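About Werutar Observatory School

Our story
Programs
Visit
Contact

Werutar Observatory School teaches practical astronomy to adults and teenagers. We run evening courses, a weeklong summer session, and a long-term observing program that tracks small asteroids. You do not need a science background to study with us. Most people who sign up have never used a telescope larger than one they could carry.

How we started

The school grew out of an observing club that met on a hill road outside the town of Ollon. Members took turns bringing telescopes, and on clear nights there was usually a line of people waiting to look at Saturn. Yolanda Gallardo, a high school physics teacher at the time, began giving short talks before the observing started. The talks got longer, people began taking notes, and by the second winter she was teaching a regular course in a borrowed classroom.

Ubaldo Valentini joined her to handle the technical side. He had repaired surveying instruments for most of his working life and knew how to keep old mounts running. Together they leased the present site, which had been a weather station, and put up the first dome over one summer. The second dome followed when the asteroid program needed a telescope of its own.

Yolanda is still our director and teaches the introductory course. Ubaldo runs the workshop and looks after both domes.

What we teach

Introduction to the Night Sky is the course most students take first. It covers how the sky moves, how to read a star chart, and what can be seen with the naked eye, with binoculars, and with a small telescope. Classes are limited to 24 students so that everyone gets time at the eyepiece.

Measuring Asteroids is our second-level course. Students learn to take a series of exposures, find the moving object among the fixed stars, and work out its position accurately enough to be useful. A lot of this is patient work at a desk. We tell people that before they enroll, and we would sooner have them hear it from us than find out in week three.

Orbits by Hand is a short winter course that begins in December. Students calculate a simple orbit using pencil, paper, and a basic calculator. Some algebra and trigonometry is needed, and we hold two review sessions beforehand for anyone who has been away from math for a while.

The summer session combines parts of all three courses. Students sleep in the afternoon and work at night.
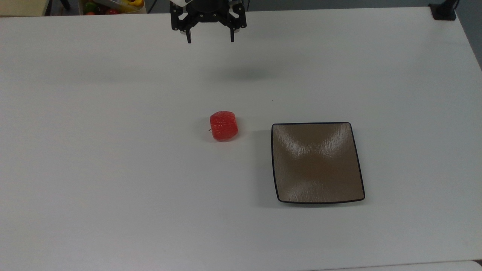
A gripper above a white tabletop

The asteroid program

Alongside the courses, we have an ongoing project to measure the positions of near-Earth asteroids. These are objects whose orbits bring them into our part of the solar system. Many are small and faint, and they can only be followed for a few nights before they are out of reach of a telescope our size. A position measured on one of those nights helps pin down where the object will be when it comes back.

So far our students and staff have logged 1,196 usable positions. We count a position only when it has been measured twice by different people and the results agree. The ones that don't agree stay in the log too, with a note, and we use them in class.

Anyone who has finished Measuring Asteroids can join. Members sign up for shifts on a shared calendar, usually from 9 p.m. until 1 a.m., and a staff member is on site for every shift. If clouds move in, the shift goes to measuring images from earlier nights.

Our site and equipment

The west dome houses the Lubis telescope, a reflector used for classes and public nights. It was bought secondhand and has had its mirror recoated since. The east dome holds the Flevar, a smaller and faster instrument used almost entirely for the asteroid program. Both names go back to the club days, and the original name plates are screwed to the mounts.

The main building has one classroom, a workshop, a small library, and a kitchen. The library holds 1,000 books and atlases, many of them left to us by former members. Current students may borrow anything except the bound charts.

The classroom, restrooms, and west dome can be reached without stairs. The east dome has a steep metal staircase. Students who cannot use the stairs can operate the Flevar from the classroom, and all the coursework for Measuring Asteroids can be completed that way.

How we are funded

Course fees pay for salaries, heating, and routine repairs. Larger purchases come from donations and from the public nights, which have a small admission charge for adults. Children get in free. We do not sell star names or meteorites.

Each course has two reduced-fee places. To ask for one, tick the box on the enrollment form. We do not ask for proof of income.

Visiting us

Public nights are held twice a month from fall through spring, weather permitting. The decision to open is made at 4 p.m. and posted on our front page. Dress warmer than you think you need to, as the domes are not heated. Please park in the lower lot and keep your headlights dipped on the way up. Red flashlights are available at the door.

School groups are welcome during the day by arrangement. A daytime visit includes a look at the sun through a filtered telescope, a tour of both domes, and a short class suited to the age of the group. Teachers should write to us at least a month ahead through the contact page.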